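Cap Care and Storage – Frequently Asked Questions
Rilham Headwear, Clulasdale
Last updated August 31, 2022

How do I reshape a crumpled crown?
Turn the cap inside out at the crown and smooth the panels from the center seam outward. Turn it back, fill the crown with a rolled towel and leave it for two days. Do not iron.

Can I machine wash it?
Soft caps, yes, if the label inside shows the tub symbol. Use cold water and a mesh bag. Caps with a stiff brim should be washed by hand – the spin cycle can crease the insert, and a creased insert cannot be replaced.

Where is the care label?
Inside the crown, on the lining. Turn the cap over and open the crown with your fingers. On dark linings the white label is easy to find.

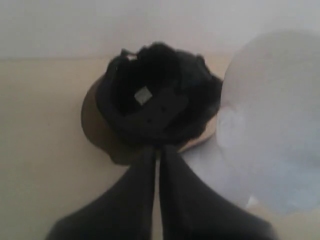
Black soft cap with tan-brown brim, inside facing up. Label on the inner lining.

The label is unreadable. What should I do?
Treat the cap as hand wash only. You can also write to Anisa Krishnan at the service desk with the color of the crown and brim, and she will look up the fabric. Replies take up to five working days.

Will the brim color run into the crown?
Not in cold water. Do not soak a two-color cap for more than seven minutes, and dry it right side up, away from direct heat.

How should caps be stored?
Crown up, on a shelf or in the Brusto cap box. Do not stack soft caps under stiff ones. For travel, fold the back of the crown into the front and keep the brim flat – never fold the brim.

Do you repair brims?
No. Restitching of sweatbands and lining seams is handled by Teguh Krishnan in the Clulasdale workshop.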